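Gadby Forums > Shop Floor > Automation
Thread: arms coming in at our place, what changes for us?

skamard_nights
Posted 6:40 am
We refurb small appliances and kitchen stuff. 39 on the floor, two shifts. Got told Friday the sort and pack benches are getting arms, first one live in March. Supervisor says no job losses, just "new duties". Anyone been thru this? What are the new duties, cause nobody will say

torque_wench
Went through it at Cuautle two years back. Same speech. No layoffs, true, but they stopped replacing people who left. We're down 13 since. Draw your own conclusions.

pinyu.h
Disagree a bit. Pin-yu Huang here, I was on the bench at Ikano and now I tend the arms. Pay went up one grade. Back is way better, I was lifting all day before. Downside is you're on your feet watching and the boredom is real. Also you get blamed when it stops.

Pots and lids are the worst of it for us — glass lids especially, the knob is about the only decent thing to grab. Keep an eye on the cables too. Loops hanging off the gripper end get into everything.
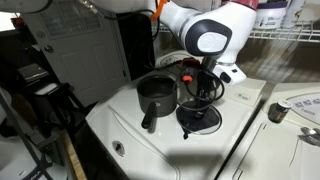

Who resets the arm when it stops mid-job, the operator or maintenance?
At our place the operator does, once you've done the lockout course. Maintenance only comes if the same fault shows up twice in a shift.

skamard_nights
ok thats useful. Is the course paid time? They're talking about doing ours on Saturdays

pinyu.h
Paid, and in hours. Don't do it on your own weekend, get that in writing before anyone signs up.

torque_wench
What she said. But the grade bump wasnt automatic for us. Three of us had to put in a grievance and it dragged on for months. And the pick target went from 831 a shift to 2229 for the line, with the slow stuff still done by hand. So the hand people cop it.

old_mate_dryer
2229 with how many arms tho? Number means nothing on its own

torque_wench
Four arms. And the line stops every time one of them does so good luck hitting it

old_mate_dryer
Fair enough. Still reckon it beats tendonitis. My wrists were cooked after six years of packing

skamard_nights
Gonna ask about targets and the grade at toolbox talk. Will post what they say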